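Skip to content
Home | Shop | Returns Desk | Work With Us | Contact

We use cookies to remember your settings and to see which pages get read. Accept | Manage choices

Returns sorter, part time (small goods)

Hemeo takes back small household goods, toys and packaged parts from three store brands, Jukier, Plokov and Vasseur, and gets them ready to go back on the shelf. We are looking for two part-time sorters to join the returns room starting in March.

The job is hand sorting at a bench. Returns come in mixed. A single tote can hold toy blocks, kitchen tools, cables, bagged screws and parts with no packaging at all. You empty the tote, look at each item, decide which group it belongs to, and put it in the right tray. Items in clear plastic stay in the plastic unless the seal is open. Loose toy pieces go to the toy tray whatever set they came from, and a second person matches them later in the shift.
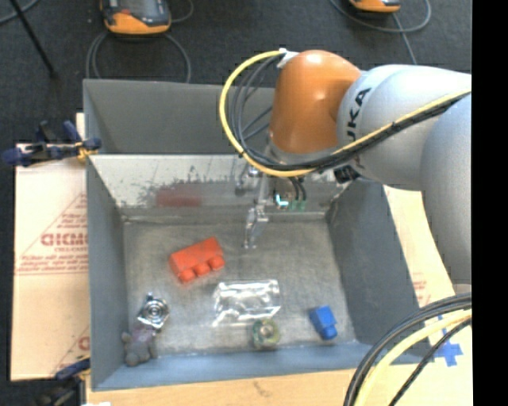

Photo: Hemeo / Returns Room

Scuffed metal and scratched bin floors are normal in this work. Clear packages can be hard to make out against bare metal, more so when the plastic is crinkled and catching the light, so we ask sorters to run a hand over the bottom of every bin before marking it empty. A red block is easy to find. A small clear bag is what gets missed.

What you will do
- Empty, check and sort returned goods by type
- Put aside anything broken, leaking or missing its label
- Enter tray totals on the shift sheet
- Wipe down benches and stack totes at the end of the shift

What we ask for
- Good eyesight for small items, with or without glasses
- Able to stand for most of a shift and lift 38 pounds
- Able to read labels in English
- Closed shoes. Gloves are supplied, but you can bring your own if ours don't fit.

No experience is needed. New sorters work next to someone else for the first 3 shifts and are paid the full rate for them. Once trained, most people sort 300 items in a shift. We don't pay by the piece, and we would like you to go slower if you are unsure where something goes.

Shifts are four hours, mornings or late afternoons. Everyone works Wednesday, when the largest delivery comes in. The other days are set with you at the start of each month. There is a break room with a fridge and microwave, and parking behind the building is free.

To apply, send a short note with the hours you can work to Liette Doucette, returns room lead, using the form on the Contact page. A resume is fine but not required. Please say if you need a chair or a lower bench and we will set one up for your trial shift.

Also open at Hemeo
- Label and repack assistant, evenings
- Delivery driver, Plokov route
- Front counter, weekends
- How we grade returned toys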